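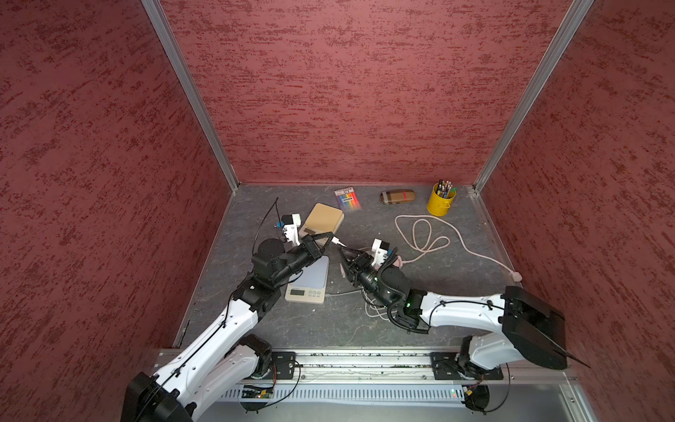

Diary > 2019 > Summer

Tuesday, July 30, 2019

Print this entry | E-mail this entry

Open day at Trimari. I left at nine and still had to park on the far side of the Grewal building. The woman at the desk gave me badge number 230 and a paper map I never used.

Mabli Gethin took our group through. First the old packing line, which has been switched off for good and is going in September. Then the small room with the two arms, where I spent most of the morning. They are white and black, bolted to a rail, with red walls on three sides of the table. On the table were a kitchen scale, markers, a plaid glasses case, a yellow cup of pens and a lot of cord. I liked that it was ordinary stuff. I have the same mess at home.

Both arms work the middle of the table, and the grippers get very close together over it. I asked Mabli if they ever hit each other. She said yes, and that the log for this pair stood at 3,578 runs. She didn't say how many of those were hits. 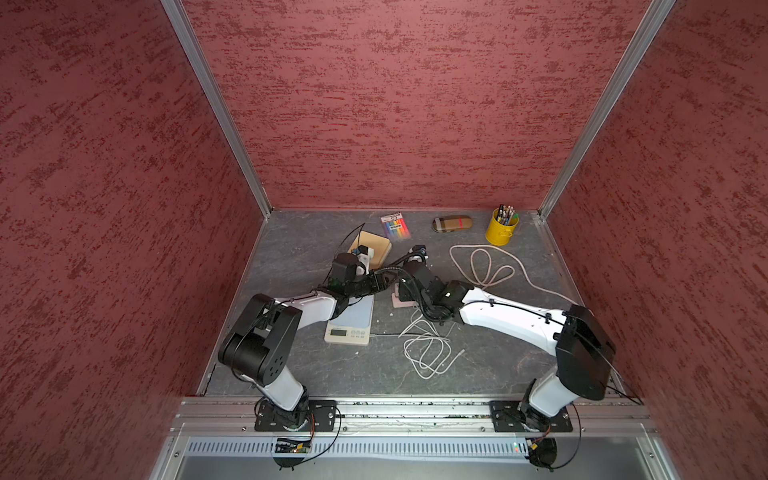
After lunch

Cheese sandwich, $40 for the T-shirt, which I did not buy. Raymonde Fraser gave a talk on the Tisilora software. Too many slides. She was better on questions, and told a man in the front row that cord is harder for them than boxes.

Home by four. Watered the beans. Must write to Mabli about the September date.

Contact | Copyright Skudirness Diary | Back to top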